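Rumus Introduces Trekel Folding Tablet Chair for Training and Meeting Rooms

New model combines mesh-style back, padded seat and casters in a single folding unit

CABELLO, March – Rumus, a supplier of seating for classrooms and shared work areas, today announced the Trekel, a folding chair with an attached writing tablet. The chair is intended for rooms that change layout several times a day and have limited storage.

The Trekel is built on a tubular steel frame and is supplied in black only. The seat carries a fixed cushion. The writing tablet is mounted on a pivot at the armrest and can be set level for use or tipped down in front of the seat. The tablet does not need to be removed before the chair is folded.

Rated load is 300 pounds. The pivot and armrest assembly was cycled 3000 times under load at the company's test shop in Barero, with no loss of tablet position at the end of the run. Folding and unfolding were tested separately on the same units.

Casters are fitted to all legs as standard. They are suited to hard floors and low-pile carpet. Locking casters are available as an option and must be specified when ordering, as the stems differ from those on the standard part.

Folded chairs nest front to back. A row can be parked against a wall or rolled through a standard single door without lifting. Rumus recommends that chairs be moved by the top of the backrest, with the tablet down, and that the tablet not be used as a handle. Chairs should be unfolded fully before any weight is placed on the seat or armrest.

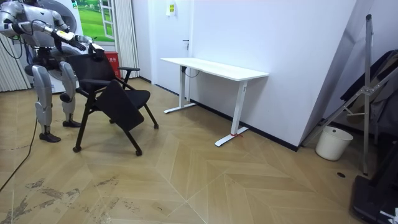 The Trekel replaces the earlier Model 422, which had a fixed tablet and plain glides. Armrest parts are not interchangeable between the two models. Seat cushions are, and customers with existing stock of the older cushion can continue to use it. Spare cushions, casters and tablet hardware for the Model 422 will remain available while inventory lasts.

Cleaning is by damp cloth and mild detergent. Solvent cleaners should be kept off the tablet surface and the backrest. Caster stems should be checked for tightness after the first month of use and at regular intervals after that. An instruction sheet is packed with each carton.

Availability

The Trekel ships from the Rumus warehouse in Cabello beginning in April. Chairs are delivered assembled and folded. Orders of 80 or more are shipped on pallets and require dock access or a lift gate at the receiving address. Replacement parts can be ordered singly through Rumus dealers.

About Rumus

Rumus designs and supplies folding and nesting seating for schools, training centers and offices. The company has its main office and warehouse in Cabello and a test shop in Barero.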